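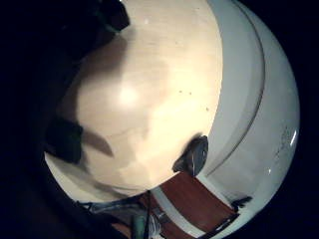
About Kallent

Kallent writes the software that lets robots handle ordinary objects on ordinary tables. Our products cover perception, motion planning and the tools engineers use to check both. The company was founded by Cadi Nicholas and maintains its main laboratory in Sustow.

Our planner, Jeson, takes wide-angle views from the gripper and returns a grasp path within 122 milliseconds. Each release is tested against a library of 990 recorded tasks before it reaches a customer.

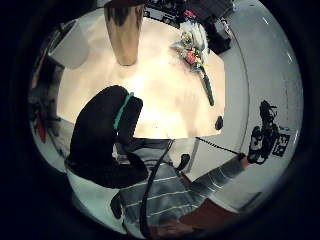 The library is reviewed every July, and tasks that no longer challenge the planner are retired. Customers may submit tasks of their own - many of the hardest have come to us this way.

Our staff work in seven small teams, each responsible for one part of the software from design through support.

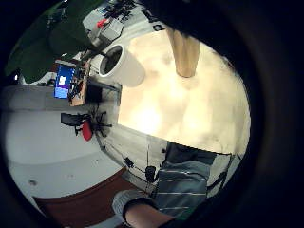

Calibration and replay tools are supplied with every license, along with full documentation. Inquiries about licensing should be directed to the Nikolaidis Building office in Sustow.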